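宗教書・思想書を語るスレ:スルール『沈黙の祈り』読了した人いますか

1:ergate_yomu
昨夜やっと読み終わりました!ハナン・ファクーリーの訳で419ページ、11月中に読むつもりが一気でした。

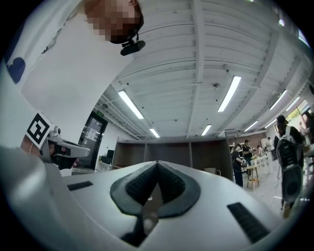 特に6章がすごくて、祈りの言葉が尽きたあとに何が残るかという話を、砂漠の隠修士の逸話だけで押していくんですよ。解説めいた文がほとんどないのに、ちゃんと論になっている。付箋だらけになりました。

2:名無しの写字生
6章いいですよね〜。私は11章の詩篇の読み方が好きです。嘆きの詩を飛ばさずに声に出せ、というくだりで本を置いて本当に音読しました(夜中の2時)

3:uvden
水を差すようですが、6章は逸話の出典が弱くないですか。注を追うと孫引きが多い。マジディ・アザルの旧訳の訳注のほうがその点は丁寧でした。

4:ergate_yomu
>>3
旧訳の注、そんなに詳しいんですか!未読です。ただ、著者は史料研究として書いていない気がします。序文でも「修道院の食堂で聞いた話のように」と断っていますし。

5:uvden
>>4
序文は承知です。それでも後半で「初期の隠修士はみなこう考えた」と一般化するでしょう。あそこは語りの口調では済まないと思う。

6:名無しの写字生
>>5
「みな」は原文だともう少し弱い言い方ですよ。新訳が少し強く訳しているのかも。訳文のリズムは新訳が断然好きなんですけどね!

7:cullov_b
旧訳、古書店で700円で買えました。活字が小さいので覚悟してください。巻末の聖句索引がかなり使えます。新訳でなくなったのは惜しい。

8:uvden
>>6
それは確認していませんでした。原文を見てから出直します。一般化しすぎだという感想はまだ変わりませんが。

9:ergate_yomu
>>7
索引つきで700円!探してきます。6章だけ新旧並べて読んで、違いが大きいところをまたここに書きますね。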